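**Lendham wipe-clean tablecloth, green check**

Light green cloth with a white grid, made for desks and tables that get daily use. The coating takes ink, coffee and glue stick, and wipes down with a damp sponge. Hems are stitched on all sides.

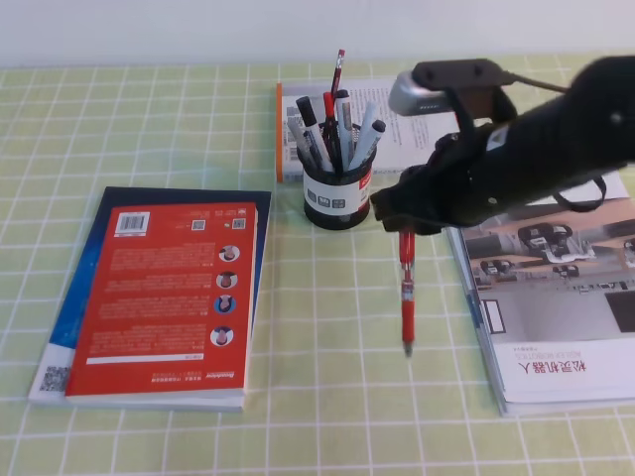
*Light green with white grid, used on a desk with books and a mesh pen holder.*

- Width: 30 in. or 54 in., cut from the roll
- Roll length: 6 yards
- Rub test: 2000 cycles, no color loss
- Item no. 189

Fold lines drop out overnight if the cloth is laid flat. Don't iron the coated side. For round tables, order the Trerlow, which has an elastic edge and comes in the same green. The Kinsella is the uncoated version and can go in the washer on cold.
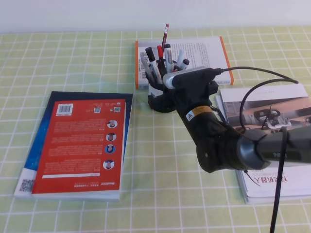 *Same pattern under a stack of two books, the upper one with a red back cover.*

Cut lengths can't be returned. Swatches are free, one per color. Orders placed before 2 p.m. ship the same day. For custom sizes or trade pricing, write to Xiaoyan Lu in the sales office and include your table measurements in inches.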